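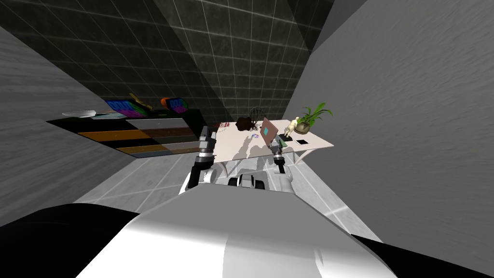 The desk, rendered

Hafstein is looking for a staff writer for season two of its crime drama Pralard. You will draft character pages, keep the story timeline straight and write two of the eight episodes with Nelly Quispe. We need at least one produced TV credit and a 4-page scene sample with two or more speaking parts. The job starts in April and is based in our Amora office. Send your sample and a short letter to Kyriaki Galanis, quoting job number 1439. No agents, please.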